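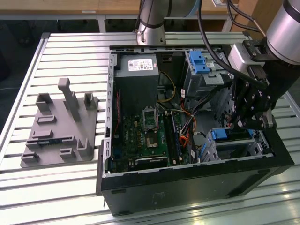 A reader wrote in after the last post to say you should never pull the power supply first, you should leave it until everything else is out, and that I was going to snap a connector one day doing it my way. Fair enough. I have snapped one, on a Toft machine two winters ago, and I've changed my order a bit since then.

So, the order I use now for old office towers. Side panel off, case lying flat. I take a picture of the cables before I touch any of them. Memory comes out first as it's the easiest thing to lose or knock. On most boards there's a clip at the end of each slot and you press those down evenly.

Drives next. A lot of office cases have coloured plastic latches, blue is common, and these are meant to work without a screwdriver. If one won't move, look for a screw someone added later. Data cable off, power plug off, then slide the drive. I pull on the plug and never on the wires. Old plugs go stiff and you have to rock them a little from side to side.

If the processor is already gone, put a cover over the socket before you do anything else. On the sort with pins in the socket, one bent pin and the board is worth nothing. I use a bit of stiff card and painter's tape when I don't have a proper cap.

Then the power supply, with the big plug off the board first. Four screws at the back as a rule. I don't open the supply itself, it goes in the box for Kalthorpe whole.

Screws go in an egg carton, a cup for each stage. I paid 53 dollars for a magnetic tray and went back to the carton inside a month.

The reader also asked what I do with the memory. It gets tested, labelled and put in a drawer. I had 200 sticks in there in August and most were too small to be any use, so that drawer needs a proper sort before winter.

Next time, fans, and whether it's worth cleaning them.

Recent posts
Labelling cables so you can read them later
The Olteo case with no screws
What to do with 700 old hard drive screws
Talard keyboards, cleaned and compared
Shelving for the back shed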